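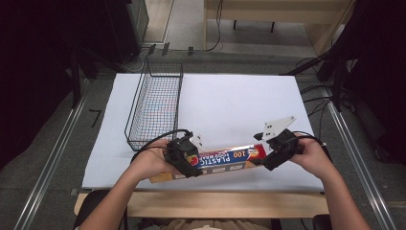 Où ranger le film plastique quand on n'a que deux tiroirs dans la cuisine ?

Debout ou couché dans un panier, sur une étagère, avec les autres rouleaux. Le tiroir, on le garde pour les couverts et les trucs qu'on attrape dix fois par jour.

Bon, article rapide, j'ai un gratin au four et il reste 13 minutes au minuteur. Plusieurs messages sous le billet sur les épices me demandaient la suite du rangement, donc voilà la suite.

Le problème chez moi : les boîtes longues. Film, alu, papier cuisson, sacs congélation. Toutes trop longues pour le tiroir du haut, trop hautes pour celui du bas dès qu'on en met deux l'une sur l'autre. Résultat, le tiroir coince, on tire, le carton se déchire, la lame se retrouve dans le vide. Je me suis coupée deux fois cet hiver.

Du coup : panier en fil métallique noir, tout en longueur. On voit à travers, ça ne prend pas la poussière au fond comme mes anciens bacs, et si un carton est vide on s'en rend compte avant d'avoir le saladier de taboulé dans les mains. J'avais d'abord essayé une boîte Zostine à couvercle, très jolie, beaucoup trop courte. Elle sert aux bougies d'anniversaire maintenant.

Avant d'acheter, mesurez l'étagère ET la boîte la plus longue. La mienne fait 40 cm de profondeur (l'étagère), j'ai pris le panier un poil plus court et la porte du placard ferme. De justesse, mais elle ferme.

Ensuite j'ai tout sorti sur la table et trié. Trois rouleaux d'alu entamés, pourquoi. Le papier cuisson de Gollmont sans son carton, roulé dans un élastique, poubelle pour l'élastique qui collait. Les boîtes neuves vont derrière, les entamées devant, l'ouverture vers le haut. Le film plastique, je le mets en dernier, côté porte, c'est celui qu'on utilise le plus même si j'essaye de passer aux couvercles en silicone (j'en ai 4, il y en a toujours un au lave-vaiselle).

Le petit rabat sur les côtés des cartons, à enfoncer avec le pouce pour bloquer le rouleau : regardez si le votre en a un. J'ai découvert ça à mon âge.

Reste le placard sous l'évier. Ce sera pour mercredi si j'ai le courage, là ça sonne, je file sortir le gratin.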